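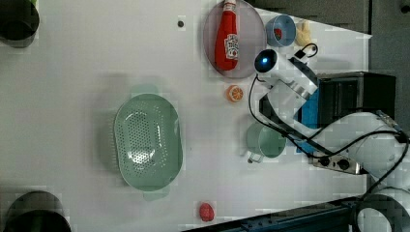 Marlene Gerlach reckons I'm too hard on the Volline quote. The arm is the cheap part now, she wrote back, so buy two and sort out the rest later.

I've seen "later" in a budget before. At Skurkunach it was a single line, and by March it had swallowed the money set aside for training. The quote from Wiegand has the same gap. It prices the arm, the gripper and the camera down to the last bolt, then gives 12 words to support.

Who resets the table between runs? Putting a colander, a mug and a ketchup bottle back where they belong is paid work, and it belongs in the labour column. So do cables, spare fingers and the afternoons lost to recalibration. I asked for those costs over seven years and got a brochure.

Marlene's other point was that Cilura logged over 167 hours before anything needed replacing. Fine – but those were the supplier's hours, with the supplier's technician in the room.

My vote is for one arm, leased, with the second deferred until we've paid a full year of bills on the first.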